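NOTA DE PRENSA
04/10/2018

La enciclopedia de la saga Cullex abre al público su sección dedicada a los villanos secundarios

Con muchísima alegría, y después de más tardes de sofá y cuaderno de las que nos atrevemos a confesar, la editorial Lonik presenta la nueva sección de su enciclopedia en línea sobre Cullex, la saga de espionaje que tantos descubrimos en una sesión doble de barrio y que seguimos viendo en casa, con los nuestros, cada vez que llueve. La sección reúne 783 fichas de personajes y se puede consultar gratis desde hoy mismo, sin registro previo.

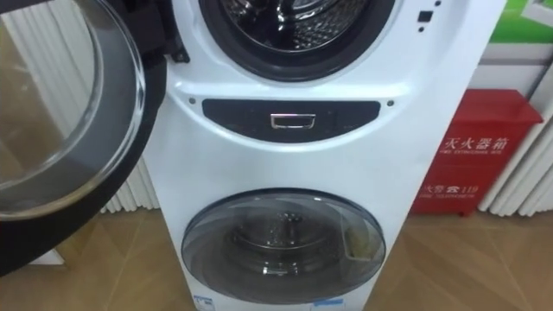
Los villanos secundarios han sido siempre la debilidad de esta redacción. Hablamos del secretario que escucha detrás de la puerta, del asesor del ministro que cobra de los dos bandos, del contable de la organización Oei que aparece en una sola película y se queda para siempre en la memoria. Cada ficha recoge las apariciones del personaje, sus frases en la versión original y en el doblaje, y una nota sobre los decorados, que en esta saga son media película. La cámara acorazada de Oei, sin ir más lejos, tiene una compuerta que cualquiera puede imaginarse mirando la puerta redonda de la lavadora de la foto, con su vidrio grueso y curvo y su aro negro y ancho, abierta de par en par; pónganle ustedes una alarma y un guardia dormido y ya tienen el final de la segunda entrega. Quienes la vieron de niños sabrán de qué escena hablamos.

Las fichas se han redactado de cero, volviendo a ver las películas con calma y parando donde hacía falta (¡y vaya si hacía falta!). Cuando el doblaje y el original se contradicen, cosa que pasa bastante con los cargos y los rangos militares, se dan las dos versiones y se deja que el lector elija la suya.

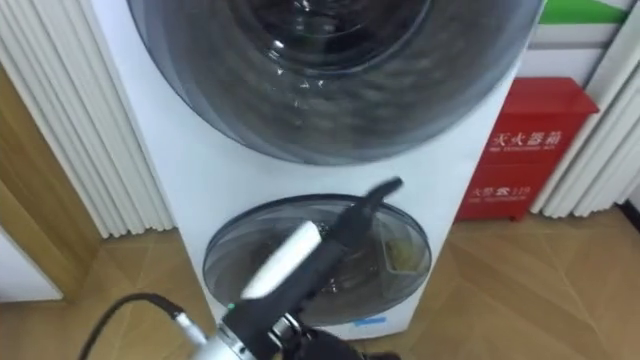
Qué encontrará el lector

De todas las fichas, 400 corresponden a personajes que hasta ahora no tenían entrada propia en nuestra enciclopedia y figuraban apenas como una línea en el reparto. Hay también un árbol de lealtades, que permite seguir quién trabaja para quién en cada película, y un apartado para el videojuego, donde varios de estos secundarios vuelven con bastante más diálogo del que tuvieron en el cine.

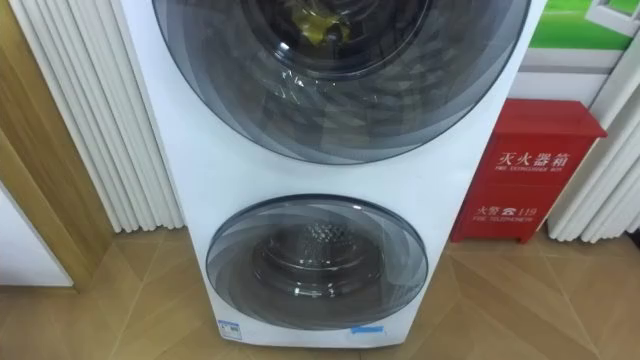

Tiempo de lectura: 2 minutos

El buscador admite el nombre del personaje, el título de la película o una palabra suelta del diálogo, y perdona las faltas de ortografía, que con los apellidos de Oei buena falta nos hacía. Las entradas que desvelan el final llevan un aviso en la primera línea.

Para celebrar el estreno, el cine Bomcombe proyectará en marzo 2 títulos de la saga en copia restaurada, con un coloquio posterior en el vestíbulo. La entrada será libre hasta completar el aforo, y los horarios se publicarán en la portada de la enciclopedia.

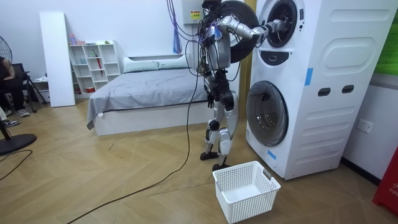
Contacto y colaboraciones

Quien encuentre un error, una fecha bailada o un esbirro olvidado puede escribirnos desde el formulario que hay al pie de cada ficha. Leemos todos los mensajes y los contestamos, aunque a veces tardemos un poco. Los medios que deseen material de prensa pueden solicitarlo al departamento de comunicación de Lonik por la misma vía, indicando el nombre de la publicación.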